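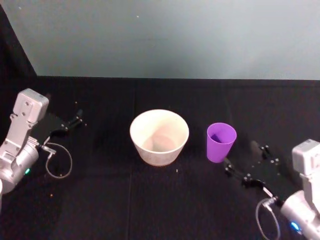 Ernő Borbély wrote: Before anybody spends another afternoon on this, can we agree what the question is? Khoury asked if a machine can put out breakfast and clear up the bits after. They didn't ask if it can do it on a good day with one of us standing next to it. My answer today would be no for the clearing up, maybe for the rest. Happy to be talked out of it.

Ticket: small item pickup fails off the cloth, cup-to-bowl pour OK-ish
Opened by: Dorottya Kozma
Site: Khoury demo bench
Software: Skuto, August build
Priority: was Low, now High (Khoury visit got moved up)
Status: Open, see end

Fair question Ernő. Putting what I have here, will tidy later. Probably won't.

What they want, copied from the Khoury mail so we stop arguing from memory:
- take the cup, pour into the bowl, cup back down upright
- pick up whatever missed the bowl
- no person touching anything between start and finish
- same thing again with the bowl moved a hand's width either way

Pellets are the dry tan ones they sent us. Cup is the purple plastic one, bowl is the off-white one. No swapping to the steel bowl, I know it's easier.

Log

9:20
Booted both arms. Left light green, right light blue, same as last week's. Skuto manual says blue is "ready, not homed" and the release note says blue is "ready". Asked Silon which. Homed the right arm again anyway, still blue. Moving on, it takes commands fine.

9:40
Pour runs, bowl in the usual spot. 11 good out of 20. Good = cup back on the cloth standing up and most of the pellets in the bowl. I'm counting strays as a separate problem or we'd have zero good ones.

The bad ones:
- cup grabbed too low, tipped while lifting
- right arm stops short of the cup and closes on air, then does the entire pour with nothing in its hand. Very confident about it too
- one where it poured nicely next to the bowl

10:30
Looked at the ones that closed on air. Planner thinks the cup is a finger's width further away than it is. Same direction each time so it smells like calibration and not the model. Re-ran hand-eye on the right arm.

11:20
Pour runs again after calibration. No more closing on air in this batch. Still get the low grab. Raised the grasp height a bit in the task file, low grab gone, but now it squeezes near the rim and the cup flexes. Lowered the force. OK.

So pouring: I'd call it workable. Slow as anything. My nephew is faster and he's two.

Reply, Ernő Borbély, 11:45
Good on the calibration. What about with the bowl moved? And is it still hitting the bowl with the left hand on the way in? Khoury will notice that, they asked about it twice on the call.

Reply, Dorottya Kozma, 11:50
Bowl moved left, fine. Moved right, the arms come too close to each other and Skuto bails with "plan not found". Left hand bumping the rim: not since I put the approach higher. Will watch for it.

1:20
Now the actual problem. Pickup.

Strays land on the cloth and sometimes up on the grey board. On the board it's half decent, fingers can come down on something hard and slide in under. (Board is scratched to bits by now. Doesn't bother the gripper. Does bother the detector, see lower down.) On the cloth it's hopeless. Fingers press in, cloth moves, pellet rolls off the fold, hand closes, hand goes up with nothing, reports success. Reports SUCCESS. That one makes me want to go home.
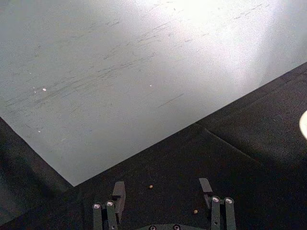
Wrist view, gripper open, two pellets on the cloth.

1:40
Three things going on as far as I can tell, might be more:

a) Fonon fingertips too fat for something pea size or under. When the pads meet, there's a gap at the bottom and the pellet just sits in it.

b) Cloth isn't taped. Any sideways push and it bunches. Same file on a bare board is a lot better.

c) Detector picks up specks. Fires on tiny white bits on the board like they were food, and goes hunting for them. Wiped the board down, helps for a while. Glare on the board upsets it too, anything in the bright patch gets lost.

2:05
Tried (b) first, cheapest. Taped the cloth at the back edge and both sides. Pickup on cloth went from nothing to 3 out of 20. Better than zero I guess. All of them were pellets on a flat bit, none next to a crease.

2:30
Tried ironing the cloth. Yes really. Crease comes right back.

2:50
Closing with less down force. Fingers stop pushing the cloth about but also stop above the pellet and pinch the top, pellet shoots off sideways. Found one in my coffee later. Reverted.

3:11
Silon support came back on the light. Blue is "ready" in the current build, manual is out of date. Fine. They also say false success is a known thing when the width check is off, and it's off by default. Turned it on. Now a miss gets reported as a miss and it tries again. Doesn't pick up any more than before but at least it isn't lying to us.

Asked them also about thin fingertips. They said ask Fonon. Fonon says ask whoever sold us the hand, and that was Silon. Have mailed both in one thread so they can look at each other.

Reply, Ernő Borbély, 3:25
The retry is worth more than you think. How many tries before it gets one off the taped cloth, and does it push them further away each time? If it chases a pellet over to the bowl and stops there, that's still cleanup in my book.

Reply, Dorottya Kozma, 3:40
Gave up watching at more than 20 tries on one pellet. It went in a sort of spiral. Ended up near the fold and stayed there.

But you gave me an idea. Why pinch at all. Fingers shut, lay them flatish, sweep towards the board, scoop up against the board edge. It's what I do at home with crumbs, side of the hand to the table edge. Will try.

4:10
Sweep, first go. Hand-written path, no model, just to see. Pushes the pellets up to the board edge OK on the taped cloth. Then the left hand comes in from the board side and pinches against something hard. Got a couple that way. Looks ugly, sounds worse, the fingers scrape along the board. Not counting it as a result until somebody else has run it.

Problem: sweep needs the left hand to reach past the bowl, and if the bowl is in the moved-right spot there's no room and we're back to "plan not found".

4:30
Stopping. Arms parked, power off, cable on the left one wants a clip, it loops down onto the table and I've been stepping the path round it all day. Right one hangs loose too, come to think of it.

Where we are

Pour, bowl usual spot: works most of the time with the new calibration. Keep the file, it's saved as the afternoon one, don't load the morning one.
Pour, bowl moved left: works.
Pour, bowl moved right: no.
Pickup from board: sometimes. Wipe it first and keep the lamp off it.
Pickup from cloth: no. Taped, barely.
Reporting: fixed with the width check.

For the Khoury people, if they ask me straight: it can serve breakfast slowly. It can't clean up after. A shop-floor job with hard trays and parts the size of a thumb, I'd say yes today. A kitchen table with a cloth on it, no, and I wouldn't want to promise a month.

To do
- thin tips, chase Fonon and Silon (me)
- clips for both cables (me)
- second person to run the sweep path cold (Ernő?)
- ask Khoury if the cloth is a must. If it's only there for looks then half this ticket goes away
- Skuto: log the moved-right failure as its own ticket, it has nothing to do with pickup

Reply, Ernő Borbély, 4:50
I'll run the sweep in the morning. Asked Khoury about the cloth already: it stays, their customers have tablecloths. Can't argue with that. They don't mind slow by the way, the guy said he'd start it and go take a shower. So let's stop tuning speed altogether.

I still think we show the pour and tell them plainly that pickup isn't there. They'd sooner hear it from us than watch the spiral.

Reply, Dorottya Kozma, 4:55
Agreed. Show the pour, show one pickup off the board, width check on so a miss says it's a miss. No spiral.

Status changed: Open > Waiting on vendor (fingertips)
Split off: moved-right planning failure, assigned to Ernő Borbély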